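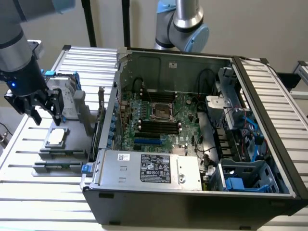 Unit on bench, side panel off, CPU socket open.

Desktop Tower Inspection Checklist: Open Case, Before Processor and Memory Are Fitted
Trarketti Refurbishing Workshop
Inspected by: Leonie Stubbs
Reviewed by: Hafþór Ravn
Date: 21/03/2026
Bench 10

1. Mains cord disconnected and stored away from the bench
Yes.

2. Case laid flat on its side, fully supported by the table
Yes. The slotted table top is to be checked for dropped screws before the case is turned.

3. CPU socket
No processor installed. Load plate and retention lever raised. Comment: contacts are to be examined under the bench magnifier before the plate is lowered. They must not be touched or wiped.

4. Memory slots
Upper and lower banks empty. Latches to be tested by hand when modules are fitted.

5. Chipset heatsink
In place. Fins to be brushed clean. No compressed air above the open socket.

6. Cables
Acceptable with comment. Black cables pass over the top of the motherboard. They are to be routed clear of the socket before the side panel is refitted.

7. Power supply
Regulatory label present on the top face. The unit is not to be opened at this bench under any circumstances. Faulty supplies go to Ketilsson for disposal.

8. Drive cage and blue caddy
Caddy fitted at the lower front of the cage. Handles to be checked for cracks.

9. Expansion-slot clips
Present along the case wall. Each clip is to be opened and closed once.

10. Wrist strap tested by the inspector
Yes, entered in the bench log.

Result: released for assembly, subject to items 3 and 6. The next review of this form is due in October. Corrections should be sent to Heiðrún Vestergaard.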